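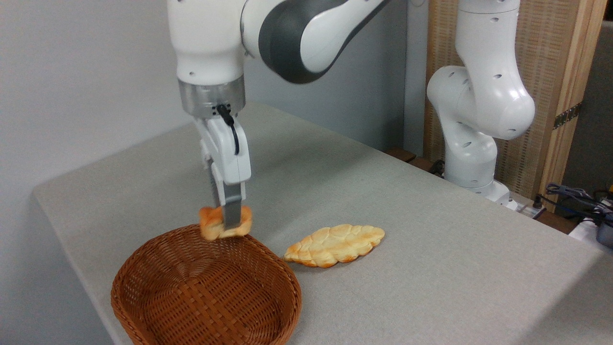 Bread on the Table: notes for week 5

Hello again everyone, and thank you for all the messages after last week's soup session (yes, you can freeze it, and no, not with the cream in). This week is bread, though we're not baking any. I know some of you were hoping to get your hands in dough, and that's coming in July when we have the big kitchen at Treloar back. What I want to do now is the part most courses skip past in a minute, serving it.

Reading before you come: the short chapter by Fulgencio Alcaraz on table bread. It's only 10 pages and he's good company, even if he does go on a bit about butter knives.

1. The basket

I'm very fond of a round wicker basket for the middle of the table. Wide and shallow is what you want, so people can see what's in it and reach in without knocking the sides. Deep ones look lovely on a shelf, but the last pieces end up in a little pit of crumbs and somebody has to go fishing.

Wicker holds on to crumbs in the weave. Turn it over and give it a good tap outdoors, then go round with a dry pastry brush. If it really needs a wash, use a barely damp cloth and leave it somewhere airy overnight. Please don't soak it! I did that to a basket from Tralau years ago and it dried the shape of a hat.

Lining: a napkin is nice for warm rolls and anything sticky or seedy. For plain crusty pieces I don't bother.

2. The cloth

A plain cloth is kindest to bread. I like pale grey, as golden crust shows up beautifully against it and it's more forgiving than white once the gravy comes out. Iron it if you're the ironing sort. I pull mine straight while it's damp and hope for the best.

3. The plaited loaf

If you've got a plaited loaf, let people see it before you cut it up. Somebody went to a lot of trouble over those strands! Put it straight down on the clean cloth next to the basket, at a slant, and it makes a centrepiece all by itself. A long loaf set square to the table edge always looks to me as if it's waiting for a bus.

Cutting: long serrated knife, on a board, with a proper sawing action and hardly any pressure. Plaited loaves are usually soft inside and they squash if you lean on them. Cut across the plait, and go a bit thicker than you would for toast. The pointed ends are the cook's.

4. Filling the basket

Start with the smaller pieces and set them in one at a time. Crust side up looks best. Tongs or clean fingers are both fine by me, only be gentle, because soft bread keeps a pinch mark. Half full is plenty. You can always top it up, and what stays whole stays fresher.

5. How much to put out

For a meal with potatoes or rice, allow 3 pieces for every two people. With soup, double it. For the Skavimico lunch we had 200 guests and I still took bags of the stuff home, so I'm not the last word on this.

Leftovers go in a paper bag overnight, then bread pudding or crumbs. The Wustik breadcrumb recipe is at the back of your folder, behind the pastry sheets.

For next time

Bring a basket or shallow bowl from home, any sort, and a cloth you don't mind getting buttery. Have a think about where on your own table the bread normally goes, and who has to stretch for it. We'll lay a few places and try things out, and then we'll eat the props.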